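My second screen, and other things I did with an evening

12/19/23

The old laptop had been under the bed since we moved to Fultby. It still starts, it still holds a charge for as long as it takes to find the charger, and it has a perfectly decent 17 inch screen. I had been looking at new monitors on and off since July, the sort you put beside your main computer so that you can have your email open on one side and ignore it from the other. The one I liked was a Zurden and cost 399. I don't get that many emails.

So I decided to make the old laptop do it.

My first thought was the one everybody has. Both machines have an HDMI socket. I own an HDMI cable. I plugged one end into the new laptop and the other into the old one and sat back, and both of them carried on exactly as before, like two people at a wedding who have been told they'll have lots in common. The socket on a laptop is nearly always an output. It sends a picture out and has no interest in receiving one. I knew this at some point in my life. I had even explained it to my father, at some length.

You can buy a little box called a capture card that takes the HDMI signal and turns it into something the second laptop can read through a USB port. A cheap one would have worked, I think, but there's a delay on them, and having a mouse pointer that arrives slightly after you do is a quick route to shouting. I put that to one side and went looking for a way over the network.

Windows has a thing built in for this. On the old laptop you go into Settings, then System, then Projecting to this PC, and if you're lucky it lets you switch it on. I was told I needed to add an optional feature called Wireless Display first. Fine. I added it. It took long enough that I made a cup of tea, drank it, and washed up the cup, and I am not someone who washes up a single cup. Then you press the Windows key and K on the main machine, and the old one should turn up in the list.

It did turn up. It turned up as "DESKTOP-" followed by a string of letters, so I spent a while wondering whether I was about to send my bank statement to next door's television. I renamed it Somogyi, after the street we stayed in on holiday. If you do nothing else I suggest, rename the thing before you start.
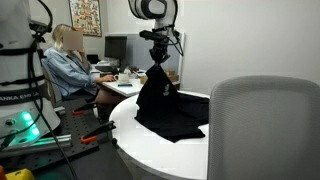

The connection itself was all right for a bit. Text was readable, windows slid across from one screen to the other, and I felt the smugness of a man who has saved 399. Then I opened a spreadsheet and scrolled. The whole thing went to porridge. Letters smeared, the pointer jumped, and after a minute or so a message told me that the connection had been lost, in the tone of a railway announcement.

I wrote to Frauke Kröger, who used to sit opposite me at work and has forgotten more about networks than I'll ever pick up. Her reply was one line long: "Is the old one on the slow wifi?"

It was on the slow wifi. Our router puts out two networks, and years ago the old laptop had latched on to the 2.4 GHz one, along with the printer, the doorbell and whatever the boiler is up to. I moved it to the 5 GHz one and the porridge thinned considerably. Moving the router itself off the floor and out from behind the sofa did some more. I'm not going to say how long it had been behind the sofa.

A few other things I changed, in case you're following along with your own elderly machine:

I set the power options on the old laptop so that it never sleeps while plugged in. Otherwise it nods off, and all the windows you'd parked over there come rushing back to the main screen in a heap.

I dropped the resolution. Mine was trying to be sharper than the poor thing could manage, and one step down made no difference that my eyes could find.

I pressed Windows and P and picked Extend. It had started on Duplicate, so for the first quarter of an hour I had two identical screens and thought that was the feature.

In the display settings I also had to drag the little numbered rectangles about until they matched the desk. Before that, going left with the mouse made the pointer come out on the right, and I kept losing it altogether.

There are paid programs that do the same job with less fuss. I tried the free trial of one called Korner, which wanted 19 for a year and was noticeably smoother with video. It also wanted me to make an account and choose a picture of myself, and it sent me a welcome email, then another one asking how I'd found the first. I let the trial run out. If I were watching films on the second screen I might have paid, but mine has a calendar on it.

The remaining problem was height. The old laptop sits lower than the new one, so I was forever looking down at my calendar as if it had disappointed me. It now stands on a cookery book and two volumes of an encyclopaedia, M to P and P to S, with the lid tipped back. The fan makes a noise at 65 per cent brightness that it doesn't make at 60, so I leave it at 60.

I've used it every day for a fortnight. It drops out perhaps once in an afternoon, usually when someone is using the microwave, and comes back when I press Windows and K and click on Somogyi again. The email goes on the left. I've still not answered Frauke to say thank you, though I can see her message very clearly from here.

Next job is the printer, which since I moved everything else off the slow wifi has stopped talking to anyone.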